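4. The open day at Brokthorpe

4.1 Why an open day

Most of the trials in Section 3 were run with people who know the arms well. They know where to stand, they know the sound a joint makes when it is near its limit, and they don't put the bowl down upside down to see what happens. Visitors do. We wanted a day of tabletop work in front of people who had no reason to be kind to the system, and the yearly open day at the Brokthorpe building gave us one. It was held in November, doors at 10 a.m., last group out at 4 p.m.

The plan was simple. Two modes, shown one after the other on the same table. In the first, an operator moves the arms by hand controls and clears a few kitchen items. In the second, the Suvham policy does the same task alone, with an operator ready to take over. Visitors came through in 13 groups. Between groups the table was reset, the logs were closed and a new file was opened.

We are not claiming this was a controlled study. The groups were whoever turned up, sizes varied, and the order of the two modes was the same all day. Swapping the order would have been better and we would do so next time. What we wanted to know was more basic: does the handover between operator and policy still work when people are talking, asking questions and leaning in, and what do visitors think is going on when they watch it.

4.2 Setup

Same arms and same software as in Section 3.2, with three changes.

First, the speed cap. For the open day the joint speed limit was lowered to 60 percent of the value used in the lab trials. This was asked for by building safety and we agreed with it. It does mean the completion times below can't be set next to the times in Table 2.

Second, the object set. Lab trials used the full Mnguni set. For the open day we used a short list taken from the kitchen part of that set – plates, bowls, trays – since visitors know what should happen to a plate. Several visitors had strong views on this. Start layouts were drawn from a shuffled list printed the evening before, but an operator could skip a layout if an item would land out of reach. Skips were written down by hand, and that sheet is incomplete after lunch.

Third, the logger. The Brenari logger normally writes wrist views, joint states and operator inputs into one file. On the day it also kept a marker track: the operator pressed a foot pedal whenever a visitor asked something or came up to the line. Pedal presses turned out to be a rough measure. One operator pressed for each question, another pressed once per talkative visitor. We come back to this in 4.5.

Visitors stood behind a taped line. A host, Frida Stougaard for most of the day, gave a short talk before each group and then stopped talking while the arms moved. That last part was hard to hold to. By mid-morning the talk and the motion overlapped most of the time.

4.3 Procedure

Each group saw one operated run and one policy run, plus more if there was time. A run started when the operator said "go" and ended when every item was in the target zone, or at the time limit of three minutes, or when the operator stopped it. Stopped runs count as not completed, whatever the reason.

In a policy run the operator kept the controls in hand and could take over at any moment. A takeover was logged by the software from the control inputs themselves, so it does not depend on the pedal. After a takeover the operator could finish the run or give it back. Giving it back needs the arms to be within a small distance of a pose the policy knows, and the operator hears a tone when this is true. In the lab the tone is clear. With a group in the room it was not, and we had one operator who gave back by feel for an hour before telling anyone.

At the end of their slot visitors could fill in a card with two questions. One: in the second run, who was moving the arm? Two: what surprised you? No names taken, no ages. Cards went in a box by the door.

4.4 Results

Across the day the logger recorded 253 runs that passed the file check. A further batch from the first group was lost when the disk path was set wrong, so that group is missing from everything below, cards excepted. The marker track holds 1268 pedal presses.

Operated runs were completed more often than policy runs, as expected. The gap was wider than in the lab. Looking through the failed policy runs, the most common cause was a bad first grasp on a bowl, then a second try from almost the same angle, then a takeover. Plates were less of a problem than we had feared. The policy tends to slide a plate toward an edge before lifting, a habit it picked up from the training demonstrations, and that habit carried over well.

Trays were mixed. A tray lying flat gives the fingers very little to get under. Operators solved this by pinning one side with the second arm. The policy has seen this trick but used it rarely, and when it did, it was late.

Takeovers came in clusters. There were long stretches with none, then several in a row within one group. We checked whether this followed the layouts and it did not, at least not in a way we can show with this much data. It did follow the operator. One took over early and often, the other waited, and both described themselves as waiting.

Figure 7 gives a wrist view of the table during operation.

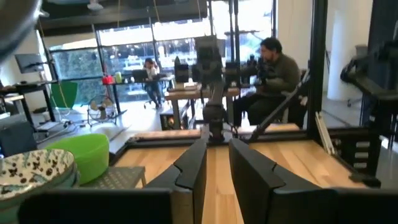 The waiting matters for how the data can be used later. If a takeover is read as a sign that the policy was failing, then the two operators are labeling the same motion in different ways. In the lab trials we had assumed this would average out. With an audience it clearly does not. Asked afterward, the operator with more takeovers said it felt rude to let people watch the arm miss twice. The other said people seemed to like the misses. Neither had been told what to do in this case, and the written guide has nothing on it. It does now.

Give-backs were fewer than takeovers, which was also true in the lab. Most of the time the operator simply finished the run. A few give-backs were refused by the software as the arms were out of range, and in each of these the operator tried again at once without moving much, so the tone had likely been missed.

4.5 What visitors said

The cards were short and some are hard to read. On the first question a good share of visitors named the operator as the one moving the arm in the policy run. This is a fair mistake. The operator sits close to the table in both modes with hands up on the controls, and nothing in the posture tells you which mode is on. A few wrote "both", which for runs with a takeover is the right answer.

On the second question the answers fall into loose heaps. Speed first, mostly that it was slow. Some of that is the cap and the host did mention the cap, but it does not seem to have stuck. Next, sound: quieter than people thought it would be. Then a set of comments on the fingers, that they looked too simple for the job, or that they would scratch the plates. One card just says "why not a spoon".

Questions asked out loud were noted by the host from memory after each group, so treat them with care. The most frequent one was whether the arm could see the person asking. The wrist cameras do take in a good part of the room behind the table, and people guessed as much when they saw the live view. Hosts had a prepared answer on what is stored and for how long. We suggest anyone planning a similar day has this answer ready before the doors open, on paper, with somebody's phone number on it.

As to the pedal track: presses per run go up through the morning, drop over lunch and go up again. Whether that shows more questions or a more willing foot, we can't say. We tested for a link between presses in the ten seconds before a takeover and the takeover itself. A weak link shows up for one operator and none for the other. Given how differently they used the pedal we don't read anything into it, and the track is left out of the models in Section 5.

4.6 Problems on the day

Listed in the order they came up, for anyone who wants to rerun this.

Disk path, as above. First group lost. Check the path with a dummy run.

The tape line was moved back after the second group. Taller visitors leaned over it.

Low sun on the table for part of the afternoon. Exposure on the wrist cameras was fixed for the lab's usual light, and some views are washed out. Those runs are kept but flagged in the data release.

One arm stopped with a joint warning shortly before 3 p.m. and was back after a restart. Runs directly before and after are flagged too. The warning was a cable rubbing at the elbow, found the next morning.

Operators swapped every 2 groups instead of every three as planned. Tiredness was the reason given. Talking while operating is more tiring than we had allowed for, and future schedules shoud have a third person.

4.7 Use in the rest of the paper

Section 5 uses the policy runs only, without the flagged ones. Takeover times are taken from the control inputs and corrected per operator in the way set out in 5.1. Operated runs go into the training pool for the second version of the policy but were not used for the version tested here. The cards are typed up in Appendix C with spelling left as it was.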